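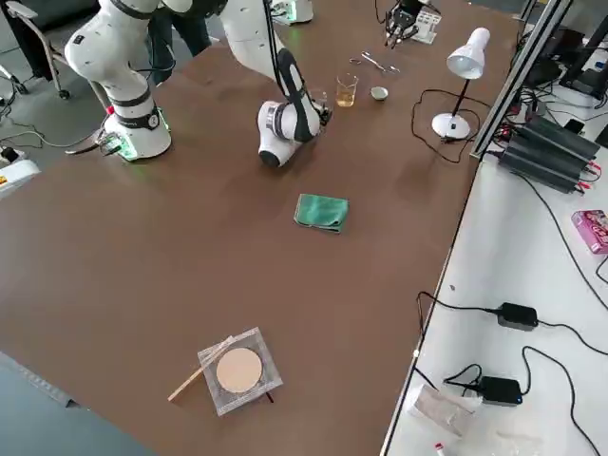

机器人学习实验课 讲义四
示教数据怎么采(上):化学台面任务

先说一下这份讲义的用法。上课的时候我会边讲边动手,语速又快,很多细节大家来不及记,所以我把想说的话基本照口语写下来了,有些地方啰嗦,你们多担待。公式很少,坑很多。代码和配置文件在课程仓库里,这份东西主要讲台面上的事。

前三讲我们一直在聊模型,聊损失函数,聊动作怎么切块、怎么预测。很多同学课后来问我,网络要不要再加深,学习率是不是太大。我当时的回答都差不多:先等等,等你自己采过一个下午的数据,再回来看这个问题。今天就是那个下午。

一、我们到底在收集什么

一条示教,英文叫episode或者demonstration,就是从按下开始键到按下结束键之间,所有传感器留下来的一段记录。里面有相机的画面,有每个关节的角度,有夹爪开合的程度,有操作的人给出的指令,还有一句话的任务描述。模型以后看到的世界就是这些,你心里想的什么它一概不知道。你觉得"我这里停一下是因为电话响了",它学到的是"夹着坩埚盖到这个位置要停一下"。

所以采数据的时候我老是念叨一句话:你手上做的每个动作,都要当作是在教一个特别听话、特别没有常识的学生。你抖,它也抖。你犹豫,它在同样的地方也会犹豫,而且它犹豫起来比你久得多,有时候干脆就不动了。

我们这门课用化学实验的台面做任务,原因挺实际的。玻璃器皿透明,反光,深度相机看它经常看出一堆窟窿;坩埚钳这种工具有铰链,夹爪拿着它等于手里多了一个关节;试管要竖着插进孔里,差几毫米就是失败。叠衣服、收桌子那些任务当然也好,不过初学者在那些任务上很容易糊弄过去,差一点也看不出来。试管插没插进去是很清楚的。

课程的采集软件叫Milix,负责把相机、机械臂和按键信号录到一起。录完以后用Stemex做检查和打标签。这两个名字后面会反复出现,别弄混:Milix管录,Stemex管看。去年有一组把它俩的时间设置改成了不一样的时区,后来对数据对得想哭。

二、开录之前

我知道大家一到台子边上就想上手,我自己也是。可是开录之前这一段要是省了,后面要还的。

先看急停。急停按钮在哪里、按下去什么感觉、怎么复位,每个人都亲手试一次。别只是用眼睛看一下说"哦知道了"。真出事的时候你靠的是手。

然后是线。机械臂身上的线要留够余量,让它把几个极限姿态慢慢走一遍,盯着线看,哪里绷紧了,哪里会挂到底座。台面上如果有带电源线的东西,线的走向也要看。夹爪勾到线的那一下往往没有多大力,可是线另一头的东西会挪位置,你那一条数据就算报废了。更麻烦的是你没注意到,接着往下录,后面一串全都带着一个挪过的灯或者挪过的支架。

相机要热一会儿机。自动曝光和自动白平衡关掉,手动定一个值,全程不要动。自动曝光开着的话,白色的机械臂一进画面,整个台面就暗下去,模型会很高兴地学到"变暗了就该合夹爪"。这种事我见过不止一回。它在你采的数据上误差漂亮得很,一换灯光就傻眼。

固定机位的相机,装好以后在台面上找两三个不会动的点,比如桌角、底座边缘,截一张图存下来。每次开工先跟这张图比。偏了就调回来,调不回来就重新标定。有人问偏一点点有没有关系,我的回答是你怎么知道是一点点呢?比一下就知道了嘛。

腕部的相机多看一眼固定螺丝。它跟着手臂甩来甩去,最容易松,而且松了以后画面只是微微发晃,录的时候根本觉察不到。

最后是复位位置。我们规定每条示教都从同一个起始姿态出发,回到同一个姿态结束。手臂的起始姿态由软件保证,Milix里面按一下就行。台面物品的起始位置由你保证,这个就要靠下面一节的摆放表了。

三、摆放

(这一节请认真看,作业里一半的分在这儿。)

学生们最常见的做法有两种。一种是每次都摆在同一个地方,甚至拿胶带贴个记号,录起来又快又顺,成功率也高。模型学出来一看,果然很厉害!然后我把烧杯往左挪一个杯子的距离,它在原来的地方夹空气,夹得还特别自信。另一种是每次随手一摆。随手摆听上去很随机对吧,可是人的随手是有习惯的,右撇子会不知不觉往右边放,累了以后会越放越靠近自己。我把一组同学"随手"摆的位置画成散点图给他们看过,点全挤在一小块地方,像一团芝麻。

所以要用摆放表。Stemex可以生成一份,告诉你每一条示教里各样东西大概放在哪个格子、朝哪个方向。你照着摆就好。格子不用对得很准,表的作用是逼着你把东西放到你平时不会放的地方去。

朝向也要变。圆形的蒸发皿无所谓朝向,坩埚钳可太有所谓了。钳子平躺在桌上,手柄朝左、朝右、朝着自己、斜着,对夹爪来说完全是几个不同的任务。我建议一开始把手柄朝向分成几档,每档都录够,别全是你顺手的那个角度。有些角度真的很难夹,难夹也要录,录之前自己先空手练几遍。

还有就是旁边的东西。跟任务没有关系的物品,我们叫干扰物。完全不放干扰物,模型会很脆弱;放得太满,操作的人自己都伸不进去手。我的习惯是先录一批干净一点的,再往里面加,加一样录一小批,加的时候在备注里写清楚加了什么。叠起来的布是个挺好的干扰物,它颜色大块,形状每次都有点不一样,撞到了也不会坏。

液体的事情单独讲。装了液体的烧杯,移动速度一快液面就晃,晃了就可能洒。操作的人会自然地放慢,这很好,这正是我们想让模型学到的。但是同一个任务里,有的录装液体的,有的录空杯子的,空杯子的那些你会不自觉地动得快,两种速度混在一起,模型就取个中间值,于是装液体的时候洒,空杯子的时候慢吞吞。解决办法是在任务描述里把有没有液体写出来,别偷懒都写成"移动烧杯"。

四、遥操作时的手感

这里讲的都是经验,没什么理论,你们将来可能有自己的一套。

第一件事,慢和匀。不用特别慢,匀比慢要紧。新手的轨迹画出来是一段一段的锯齿:冲过去,停住,修正,再冲,再停。熟手的轨迹像一条绳子搭在那儿。差别主要在于熟手出发以前已经想好了要从哪个方向接近。你可以试试出发前先停一下,眼睛看着目标,心里把路线过一遍,然后再按开始键。注意是先想,再按键。按了键以后再想,那段发呆就录进去了。

第二件事,接近玻璃的时候先对准再下降。我看到很多人喜欢斜着切过去,省时间,碰到薄壁烧杯就容易把杯子推走。先到上方或者侧方,夹爪张开的大小调好,再直直地走最后那一小段。这样模型也容易学,因为每一条的最后一段长得都差不多。

第三件事,夹住以后等一拍再提。夹爪的电机有延迟,你看到它合上了,力未必到位。急着提,滑了,这条就废了。等一拍又不能等太长,刚才说过,停顿它也会学。我自己心里默念一个"好"字,念完就走。听着很傻,很管用。

第四件事,失误了怎么办。这个问题每年都有人问,每年都吵起来。我的做法分两种情形。小失误,比如第一次没夹住,物体还在能够到的地方,那就继续,从容地重新对准,再夹一次,这种带恢复动作的示教很宝贵,留着。大失误,东西倒了、洒了、滚走了,按结束键,标失败,复位重来。不要删!失败的也有用处,后面训练判断成功与否的小模型时全靠它们。标清楚就好。

两条手臂一起用的任务,再多一个麻烦,就是协调。一个人控制两边,脑子会打架,常见的毛病是一边在动的时候另一边微微跟着飘。可以先把不动的那一边锁住,等需要它的时候再解锁。Milix里有这个开关,默认是关着的,记得打开。另外两条手臂在台面中间的地带会有重叠,谁先进去、谁让谁,录之前就要定好,每一条都照同一个顺序。今天你左边先进,明天我右边先进,模型看了会很为难,最后两边一起进去,咣当。 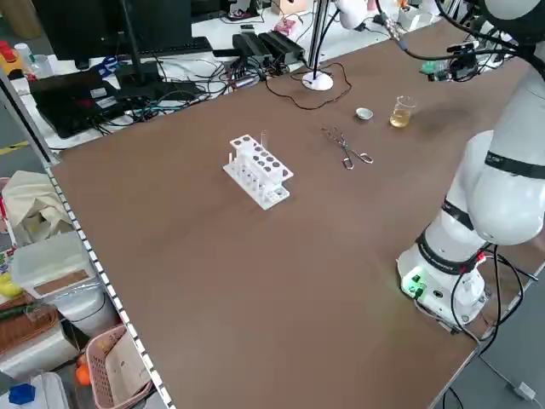
五、拿试管架这一组任务当例子

讲个具体的。我们把"试管入架"拆开来看一看数据应该怎么录。

任务描述写作:拿起试管,竖直插入试管架的一个孔。你看这句话就有毛病,"一个孔"是哪个孔?架子上的孔是成排的,操作的人每次都会挑离手近的、前面没有东西挡着的那个。要是不规定,数据里后排的孔几乎不会出现。所以我们在描述里写清楚排和位,由摆放表来抽。后排的孔难插,尤其旁边已经插着别的试管的时候,夹爪的手指会碰到隔壁。这种情况下从哪个角度进去,大家要先商量一个统一的办法。

接近试管的时候,夹在哪儿也有讲究。夹得太低,插进去之前手指先碰到架子的上板;夹得太高,试管在手里会摆。我们试下来,夹在管口往下一点的位置比较好。你们可以自己试,但是试好了就固定下来,全组一致。

插入这一段是整个任务里最难录好的。人用手插试管,靠的是手指上的感觉,碰到孔边了,手腕一转就滑进去。遥操作的时候这种感觉没有了,只能看。看又看不清,因为试管是透明的,孔也被夹爪挡住了一半。我的建议是多看腕部相机,少看台面。到了孔的正上方停稳,慢慢往下,一旦觉得歪了就往上抬一点再来,别硬压。硬压有两种结局,一种是架子被推着走,一种是玻璃碎。碎玻璃怎么处理看安全手册那一页,不要用手捡,也不要让机械臂去捡(真有人想过,还挺兴奋地来跟我申请)。

取试管比插试管容易,可是容易的任务更容易录得草率。往外拔的时候要直着往上走到管底完全离开上板,才能横移。很多人差一点点就开始横移了,真人操作凭运气没碰上,模型学出来离得更近,一带就把整个架子带歪。我在Stemex里加了一条检查,专门看横移开始时的高度,不够高的会标黄。标黄的自己回去看,别来找我求情。

坩埚钳的任务我不细讲了,下一讲专门讲工具。这里只提醒一句:钳子的开合跟夹爪的开合是两回事,记录里要能分得出来。现在的记录格式还分不太清,我知道,在改。

六、录多少才够

这是大家最关心的问题,我先给你们几个我们自己的数,免得空谈。

五月那一轮,全班在台面任务上一共录了691条。听着不少吧?Stemex过了一遍,再加上人工看,最后进训练集的是362条,几乎扔了一半。扔掉的里面,有相机丢帧的,有描述和动作对不上的,有复位没做好、开头就有人手在画面里的。这些毛病没有一个是高深的。要是录的时候多看一眼,基本都能留下来。

任务一共分了17个,也就是说有的任务很富,有的任务很穷。最穷的那个只有7条,就是往后排孔里插试管的那个,因为难,大家都躲着它。然后训练出来的模型当然也不会插后排。它跟你们一样躲着难的,它往前排插!我当时看着屏幕哭笑不得,这学得也太像了。

所以够不够,要看最穷的那一格。平均数没有什么意思。每次收工之前把Stemex的统计页打开,按任务排,按摆放格子排,看最底下那几行,下次来先补它们。

至于单个任务要多少条,我给不出一个通用的数,取决于位置变化有多大、动作有多精细。可以用一个笨办法:录一批,训一次,测一次,再录一批,看成功率还涨不涨。涨就继续。不涨了,先别急着说数据饱和,去看看新录的这批是不是跟前一批太像了。我碰到的"饱和",多半是后面这个原因。

七、质检和标签

当天录的当天看,这一条没有商量。隔了几天你自己都不记得那一条为什么停在半空。用三四倍速看就可以,主要盯开头、夹取、放下和结尾。

标签里成功和失败要当场定。什么叫成功,每个任务事先写一句话,写得越死越好。比如"试管底部接触架子底板且夹爪已松开离开",这就能判。"试管放好了"就没法判,因为你觉得放好了,你的搭档觉得歪着呢。

语言描述也要花点心思。同一个动作可以有几种说法,多写几种对模型有帮助,但是要保证都是对的。我见过有人图快,用模板批量生成,结果把"左边的烧杯"写到了右边的烧杯上。左和右是对谁来说的?我们约定一律按台面相机的视角,不按操作的人站的位置。这个约定请写在你们组的文档第一行。

格式转换用Degefa那个脚本,把Milix的录制文件转成训练用的格式。它会重新采样到统一的频率,转完以后务必抽几条回放,看画面和关节角对不对得上。最常见的错位是画面比动作晚几帧,看夹爪合拢的那一瞬间最明显:数据里已经合上了,画面里还张着。晚一两帧可以接受,再多就要回去查时间戳。

转好的数据传到Urkis上,那是课程的存储服务器,每组一个目录。文件名别用中文,别用空格,别叫final、final2、真的final。周六服务器做备份,那天上午不要传大文件,传到一半断了你还得重来。

八、几件零碎的事

吃的喝的不要带到台子旁边。

袖子长的卷起来。录的时候人站到台子外面去,腿和衣服出现在背景里问题不大,真实环境里本来就有人走动,手伸进工作区就不行了,一是危险,二是那条就废了。

两个人一组,一个操作,一个看急停和记备注。过一阵子换过来。人累了以后数据质量掉得很快,而且自己没感觉,搭档一般看得出来,看出来了就请直说。

同一个任务最好由不止一个人来录,每个人的手法不同,模型见得多一点。可是手法差别太大也不行,前面讲的接近方向、夹取位置、进出顺序,这些全组统一;快慢和细微的弧线,随各人去。

收工的时候先让手臂回到停放姿态,再关软件,再断电。玻璃器皿洗干净放回去,液体倒到指定的桶里。备注本合上之前写一句今天哪里不对劲,哪怕是"感觉腕部相机有点晃"这种不确定的话。下一组会感谢你的。

作业

每组在试管架、烧杯和蒸发皿这几样里选一个任务,写出任务描述、成功标准和摆放表,先拿给我看过再录。录完交三样东西:Urkis上的数据目录,Stemex的统计页截图,一页纸的说明。说明里请写你们扔掉了哪些、为什么扔。我对这一部分最感兴趣,一条都没扔的组我会请你们当面放给我看。

选做:从自己的数据里挑一个格子,故意整格抽掉不用,训一个模型,看它在那个格子里会怎么做。跟用了全部数据的模型比一比,把两段录像放在一起。去年有一组做了这个,模型在缺的那一格附近绕了一圈又回来了,大家看得津津有味。

下一讲讲工具的使用和接触力,请提前把坩埚钳拿在自己手里开合几次,注意一下你的拇指都在干什么。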